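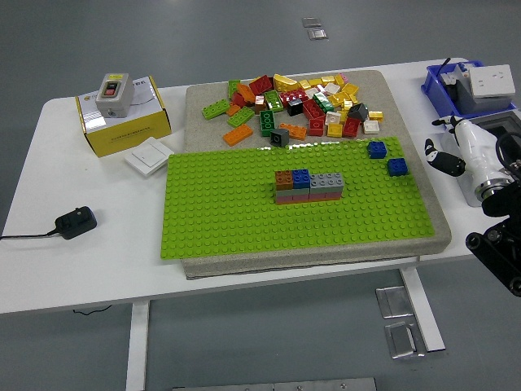 Photo: Ea Frandsen. Building table, Canddale workshop room.

Brick by Brick: What Happens When You Build Without Instructions?
Project report by Ea Frandsen and Aksel Norðdahl
Design and Making, final project

Why we picked this

We both grew up with big toy bricks, the chunky kind meant for little kids, and we both remember dumping them on the floor and just starting. Somewhere along the way we switched to sets with booklets and stopped doing that. So when the class was asked to study an everyday activity, we knew right away what we wanted to do! Our question was simple: if you give people a pile of bricks, a baseplate and no plan at all, how do they begin?

Setting up the table

We spent way more time on the table than we expected. Our first try was on the carpet in Aksel's living room, and it was a mess (bricks under the couch, baseplate sliding around every time somebody pressed down). For the real sessions we moved to a white table and put the lime-green baseplate on a heavy speckled stone slab. The slab made a huge difference. You can push a brick down hard and nothing moves.

The loose bricks go in a heap at the back of the slab, behind the baseplate, so the builder has to reach over the green to get to them. We tried sorting them by color once and didn't like it. People got very careful and made stripes. With a jumble of red, yellow, orange and green, plus the odd white or black one, they dig around and find things, and the digging is half the fun. There is a small pink piece in our pile that became a bit of a prize.

Our bricks came from two places: Aksel's old box, and a bag from the Delen swap shelf. Together that made 176, which we washed in the sink and dried on towels overnight.

How a session worked

Each builder got 5 minutes. We said "build whatever you like" and then kept quiet, which was really hard for Ea. We took notes on the first brick chosen, where it was put, and whether the person built up or out. After that we talked for a few minutes about what they had made. We ran 40 sessions in April, mostly with other students and a few parents.

What we saw

Almost 30 of the builders started near the middle of the baseplate. We had guessed corners, so that was a surprise. Many made a low wall first, two layers high, and only then decided what it was. The little one in our photo is a good example of the style, with a brown and a blue brick and then light gray ones running off to the right. The two blue bricks by themselves near the upper right corner are what we started calling "outposts." Lots of builds had them. When we asked, we heard that they were trees, guards, a parking lot, and in one case "for later."

Bricks with slopes were picked up a lot and put back a lot. One builder told us she wanted to save the sloped one for a roof, and then her time ran out.

What we would change

Five minutes is too short for some people. We would try ten next time, and we would write down the order of every brick instead of only the first. We also want to compare the big bricks with the small ones, where you have to pinch and squint a little.

Thank you to everyone who sat down and built with us. The bricks are staying in the workshop room through the end of the term, so come and have a go!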